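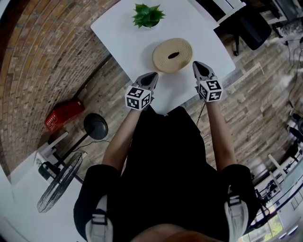

Préparatrice de commandes, on me propose de passer « démonstratrice » pour robots : je signe ?

Posée en avril dans Travail et quotidien, sur Skundar. 3 réponses

Bonjour à tous,

Je travaille chez Plurnwood (déco, vannerie, petits objets dont on découvre le besoin en les voyant), au site de Birhane. J'emballe des paniers depuis six ans. La direction lance un projet baptisé Plorkura : des collègues prennent une pince dans chaque main et manipulent les articles à une table, tout est enregistré, et un bras automatique doit ensuite apprendre à faire pareil. On cherche des gens qui ont « le geste ». J'ai le geste, paraît-il. En six ans c'est le premier compliment, et il vient avec un avenant.

J'ai passé une matinée à regarder. On attrape un panier en corde, on le pose, on recommence. Il y a une plante verte sur la table, plus de lumière qu'au quai, et des chaises de bureau dont je ne savais pas qu'on avait le budget.

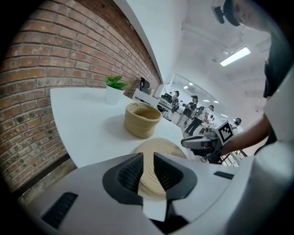

Le poste côté mur de briques, avec le panier en corde et la plante.

L'avenant parle d'une période de 90 jours, même salaire, prime de 78 euros par mois. Il est écrit « retour au poste d'origine selon les besoins du service ». Mes questions :

Est-ce que je suis en train d'apprendre mon métier à mon remplaçant pour 78 euros ?
Est-ce que je peux refuser sans que ça me retombe dessus ?
Et physiquement, ça donne quoi, une journée avec ces pinces ?

Merci d'avance, je dois répondre avant la fin du mois.

Réponse retenue par l'auteure de la question
12 votes

J'ai fait la même chose dans une autre boîte, avec des boîtes de conserve, donc moins de charme.

Pour le corps : les avant-bras la première semaine, les épaules ensuite. Demandez combien de temps dure une série et ce qu'on fait entre deux. Chez nous c'était 20 minutes puis pause, et ceux qui sautaient les pauses pour faire du chiffre l'ont regretté. Faites régler les bretelles à votre taille si vous en portez, elles arrivent toujours à celle du plus grand.

Pour la tête, c'est plus bizarre. Vous avez des mains parfaitement valables et vous passez la journée à vous en servir par l'intermédiaire de deux doigts en plastique.

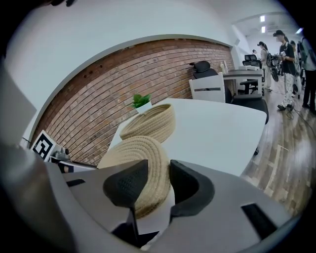 Un panier, avec les doigts, on le prend sans y penser. À la pince il faut décider par où, avec quel angle, et on se découvre des opinions très arrêtées sur les rebords. Au bout de quelque temps on vous demande votre avis, et il faut en profiter : j'ai fait changer l'ordre de deux opérations que l'équipe réclamait depuis des années. Il avait suffi que ça gêne la machine.

Le remplaçant, maintenant. Chez nous le bras a pris les articles rigides et nous a laissé tout ce qui se déforme, plus les réclamations. Personne n'a été licencié, deux départs n'ont pas été remplacés. À vous de voir comment vous appelez ça.

Faites retirer « selon les besoins du service » et mettre noir sur blanc le retour au même poste, mêmes horaires. S'ils rechignent, vous aurez déjà une réponse à votre première question.

4 votes

Un avenant, ça se propose, vous pouvez dire non si ça touche à un élément essentiel du contrat (fonction, rémunération, etc). Par contre un simple changement de conditions de travail, l'employeur peut l'imposer, et la frontière entre les deux nourrit beaucoup d'avocats. Montrez le papier à vos élus du personnel avant de signer. Demandez aussi par écrit qui garde les enregistrements, combien de temps, et si on vous reconnaît dessus. Posez la question même si on soupire.

0 vote

Moi je trouve qu'on s'inquiète pour rien, on disait déjà ça des caisses automatiques. Prenez la prime. Sinon le panier en corde il est à combien, ma sœur cherche le même ?

Commentaire de l'auteure de la question

Merci ! J'ai demandé la modification de la clause, on me répond que ça « remonte ». Pour le panier, voir le site, rayon vannerie, et il existe en 6 tailles.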